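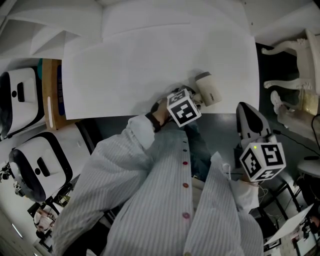
I want to write a small thread on wrapping a cup in paper. We move house in December and I have more cups than I have patience. Everything I know about it I learned from Fotini Manolakis, who packed dishes for a removal company for 11 years.

First the paper. I use big white sheets, plain, with no print on them. My mother always used newspaper and then we washed every plate twice because of the ink. I bought a pack of 494 sheets from Wurnix. Strange number, I know. I think someone there was aiming for 500 and gave up.

One sheet, flat on the table. Please do not work on the floor. I did it on the floor in the last move and my back remembered it until spring. A table a little above your hips is good, and you lean over it.

The cup goes down on its side, near to one edge of the paper. I used to stand it in the middle and pull the four corners up, like a pudding in a cloth. It looks nice but the bottom has only one layer, and the bottom is what hits the box.

So: on its side, near the edge. Bring the edge of the paper over the cup and begin to roll. After one full turn, fold in the left side and the right side, then roll again until the sheet is finished. Fotini says you should hear the paper but not feel the cup.

If the cup has a handle, tear a piece from another sheet, make it into a soft sausage and put it through the handle before you start. My first chipped cup was a handle, from the blue set of my aunt. I still have the piece in a drawer.

Cups without a handle are a pleasure. Straight sides, nothing sticks out, it rolls like a pencil. If all my kitchen was like this I would be ready already.

Someone asked me by message if the paper must be new. No. It must be dry and without sand or crumbs in it, this is all. I keep the used sheets under a heavy book and they are flat again by the morning.

About tape. I do not use tape on cups. When you unpack at ten in the evening and you only want tea, you will not be happy to look for scissors. If the roll is tight and the end is tucked in, it stays.

In the box they stand up, with the open end down, never lying. Fotini was very strict with this. A cup is stronger standing — the same as an egg. Between the rows I push old paper until nothing moves when I shake the box a little.

How heavy? I stop when I can still lift the box and talk at the same time. My neighbour Hajar Abdel Rahman fills hers to the top and then calls her sons. Everyone has their own system.

The boxes I have from the Skerkeo shop in Stukelley, the small size for books. The bigger ones are cheaper for the space, but with dishes inside they become impossible. I write KITCHEN CUPS on two sides and not on the top, as the top is always under another box.

A correction to my post about the paper: a reader tells me that Wurnix also sells a pack with 1000 sheets, and it costs nearly the same. Thank you, I am a little bit angry now. But for a normal kitchen the small one is enough.

Also a question about glasses with a stem. The stem first, with its own strip of paper, wound until it is as thick as the rest of the glass. Then you wrap it the same as a cup. I use 3 sheets for each one and I do not feel guilty.

And before you wrap: look inside the cup. I found a teaspoon, a dead battery and the spare key of the cellar, which we had been looking for since the summer.

Tomorrow I try the plates. Fotini packs them standing on the edge, like records, and I do not trust it yet. If anyone has done it this way with old plates, please write to me before the evening.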